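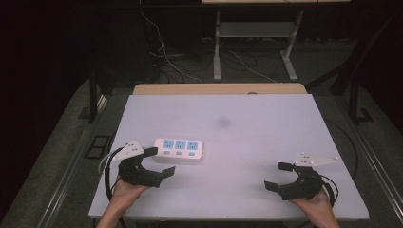
Can I leave the power strip lying loose on top of the desk?
Leave it loose for the first day if you like, while you work out where everything wants to go, but fix it down or tuck it along the back before you settle in for good, because a strip that slides about will tug on every plug in it.

Section 4: Setting up power at your Lendum desk

By now you should have the desk standing level and the white desk board resting on top (if you skipped ahead, Section 3 covers both, and we'd gently suggest going back to it). This section takes you through placing a power strip with separate switches, plugging in your gear and keeping the cords under control. Set aside 30 minutes. You may well finish sooner, but it's a nicer job when you aren't rushing to make a phone call or get supper on the table.

You will need:
The power strip you plan to use
The small bag of Skustano cord ties from the parts box
A soft, dry cloth
A pencil and a few paper labels
The Duan under-desk tray, if you ordered one

Caution: Read the label on the underside of your power strip before you start. It tells you the most the strip can carry. If the label is missing or too worn to read, please don't use that strip with this desk.

4.1 Choosing the spot

1. Wipe the board with the dry cloth. The matte surface shows smudges more than a shiny one would, and it's far easier to clean now than once it's covered in cords. A soft grey mark will often lift with a little warm water and a drop of dish soap on the cloth, but let the board dry completely before anything electrical goes near it.

2. Lay the strip flat on the board, sockets facing up, without plugging it into the wall. Try it on the left first, then on the right, and sit down in your chair each time. Most people find they like it on the side opposite their writing hand, where the cords won't drag across the page.

3. Check that you can reach every switch without leaning. On a strip with a row of switches below the sockets, turn it so the switches are on your side. It seems a small thing, but you'll be glad of it on a dark morning when you're feeling around for the lamp.

4. Look at where the strip's own cord needs to go. It should reach the wall outlet with some slack left over, and it shouldn't cross the spot where your chair rolls. If it won't reach, move the desk closer or buy a strip with a longer cord. Never plug one power strip into another.

Note: Keep the strip at least 11 centimetres in from the front of the board. Sleeves, mugs and curious cats all tend to arrive from that direction.

4.2 Sorting your plugs

1. Gather everything you'd like to plug in and put it on the floor beside the desk. Be honest with yourself about what you use every day, and leave the old printer in the closet for the moment.

2. Add up the watts. You'll find a figure on each charger or on the base of each item. We ask that the total on the desk strip stay under 800 watts, even if the strip's label allows more. A lamp, a laptop and a phone charger together come nowhere near that.

3. Give the bulkiest plug an end socket, where it can hang over without blocking its neighbour. Slimmer plugs can go in the middle.

4. Write a label for each cord and wrap it on near the plug. Pencil is fine, and it doesn't smear the way some pens do.

Caution: Heaters, kettles and toasters must not be run from the desk strip. Plug them straight into a wall outlet, well away from the board.

4.3 Plugging in

1. Turn every switch on the strip to off.

2. Push each plug in firmly until it sits flat against the socket. If one feels stiff, hold the strip steady with your other hand and press straight down without wiggling.

3. Plug the strip into the wall.

4. Turn on one switch at a time, and see that the lamp or charger beside it comes on before you move to the next. If something stays dark, switch it off again and try it in a wall outlet. That will tell you whether to blame the strip or the lamp.

4.4 Tidying the cords

1. Gather the extra length of each cord into a loose loop, no smaller than the palm of your hand, and fasten it with a Skustano tie. Tight folds wear out a cord from the inside.

2. Run the cords together along the back of the desk and down one leg, using 2 ties on the leg.

3. If you have the Duan tray, clip it under the rear rail now and rest the spare loops inside. The strip itself may go in the tray as well, though you'll lose the easy reach to the switches.

4. Sweep up any cords that are left on the floor. A tangle on the carpet gathers dust at a surprising rate, and it will catch the vacuum every single time. Keep cords clear of floor vents, too.

Note: To hold the strip in place on the board, use the removable pads supplied by Zekura with the desk. Please don't drive screws through the board, as this will void the warranty and leave you with a hole you can't fill.

4.5 Looking after it

Once a month, switch everything off, unplug the strip from the wall and dust it with the dry cloth. Check the casing for cracks or brown marks, and replace the strip if you find any. If a drink is spilled nearby, turn the power off at the breaker before you touch anything wet.

When the cords are tied and the board is clear again, carry on to Section 5, where we fit the drawer.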